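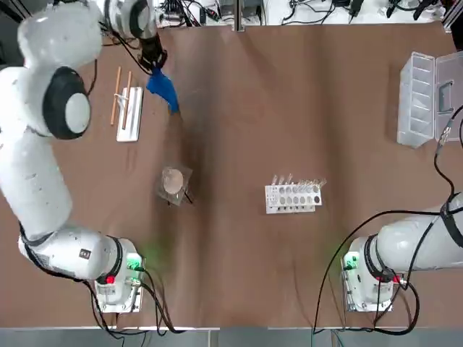 2 min read

Subject: Re: Stotell reissue, aspect ratio and running time

On 2021-06-09 a list member wrote:

> The listing for the Mamani disc of Stotell gives 100 minutes.
> My old Jevwood tape runs 96. Is the new one a longer cut, or
> is this the usual speed difference? Also, the tape is 4:3 and
> the listing says 1.85:1. Which one is cropped?

The running time is a speed difference. The Jevwood tape is PAL and plays at 25 frames per second. The film was shot at 24. Multiply 96 by 25 and divide by 24 and you get 100 exactly. I ran the two side by side in March, stopping at each reel change, and found no shot on the disc that is missing from the tape.

There is one difference in the other direction. The tape carries the Plomimbridge distribution logo before the titles, and the disc does not. It lasts 8 seconds.

On the ratio, neither transfer is a plain crop of the other. The film was shot open matte and meant to be masked in the theater. The tape shows more at the top and bottom and loses a little on both sides. The disc is masked to 1.85:1 and gets the sides back. The boom mike in the ferry office is visible on the tape and gone on the disc, so I take the masking to be correct.

Sound is mono on both. The tape is pitched up by a bit less than a semitone, as expected, and you can hear it in the organ music under the closing credits. The disc is at the right pitch. There is light hiss in reel four, present on both, so it is probably in the source.

The insert says 1,202 copies were pressed. It doesn't say whether that includes the review copies.

I have not checked the subtitles past the first two reels. One line in the harbor argument is left untranslated.

---

Comments on this archived message

reelcount
Reel four hiss is also on the TV airing I taped. Same spot, starts at the stairs.

mattebox7
Is the chapter stop for the wedding late on everyone's disc? Mine lands 7 seconds into it.

reelcount
Mine too.

oldtapes
Keeping the Jevwood for the logo. The subtitles on it cover the harbor line, by the way.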